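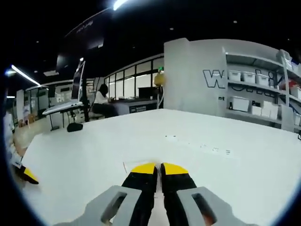 6 December 2018

Big white table today, and the shelves behind it. I wanted the table clear before anything else got put on it, so I went over it with the spray. Most of it came up fine, but there are small dark marks toward the right that I gave up on after 15 minutes. Karine thinks they're old marker. I think glue, and I'm not starting that argument again!

Then the shelving. The three white bins stay in a row up top, that's settled - Arvid likes them there and he's the one who can reach. The white boxes underneath are the problem. Only one of them got a label in September, and I swear I meant to do the others (I even bought the tape). For now the Granda parts go in the big one and the Amel samples in whatever is left over.

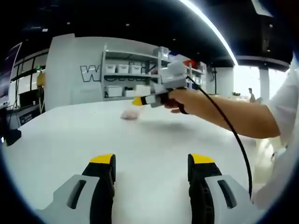

Oh, and the soft stuff. Small squashy things in clear wrap are a pain on this table, they slide around and you lose sight of them against all that white. Karine wants a darker mat down, and Gamwood has one in gray at 63 by 2 something, I need to look up the real size before I order. Arvid says just use cardboard.

Still to do:
labels for the boxes
ask Arvid where the Phromma tray went
try alcohol on the marks, small patch first
mat - size and price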